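# Okoth pool to reopen with fewer lanes and a longer list of rules

Okoth's public pool will reopen in December after a winter of repairs, one lane short of what it had when it closed and with a sign at the gate that now runs to two columns.

The council voted late last month to sign off on the work, which began as a plan to fix a leak and grew in the way these things do. The leak was found in the first week. It was under the change rooms, so the change rooms came up. Under the change rooms was a pipe that appeared on no drawing held by the council, and under the pipe was a second leak.

"We did at one stage discuss leaving it alone," said Dinesh Solanki, who manages the town's sports grounds and has spent much of the year explaining a hole. "It had been losing water for years and people were fond of it."

The pool lost 2,216 litres on its worst day, according to a report tabled at the meeting. The report also noted that the old water meter had been read by the same method since it was put in, namely by whoever was passing.
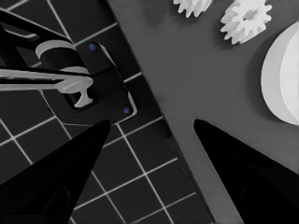

Swimmers have spent the off-season driving to Enau, where the pool is heated, indoors and, by common agreement in Okoth, full of people from Enau. The trip takes 40 minutes each way. A petition asking for a bus gathered 700 signatures, a strong result in a town that has never filled the existing bus.

The missing lane is the one nearest the kiosk. It has been given over to a ramp, which families and older swimmers had been seeking for a long time, and which has annoyed the morning lap group, many of whom are older swimmers. Naveen Pal, who has swum in that lane at 6 am for most of his adult life, told the meeting he supported the ramp in every respect except its location.

He was asked where he would prefer it. He suggested Enau.

Entry prices will rise by a dollar for adults and stay the same for kids. Season passes bought before the closure will be honoured, provided holders can produce the card. The council issued 100 of them last summer and has received 100 requests for replacements, a figure staff described as "tidy".

The new rules ban running, glass, ball games in the shallow end and, for the first time, the reserving of shade with towels before opening hours. The last item drew more letters than the price rise. One correspondent wanted to know what would happen to a towel left out by accident overnight. The council's reply, read aloud in full, was that the towel would be treated with discretion.

The kiosk will be back under its old operator with the same menu, including the pie warmer, which was stored over winter at the Istau Street depot and came home in working order. Hot chips will be sold until 4 pm. Dim sims are under review.

A reopening morning is planned with free entry, a sausage sizzle and a short speech by the mayor, who has been asked to keep it to the length of one lap. Swimmers have requested that it be timed by somebody fast.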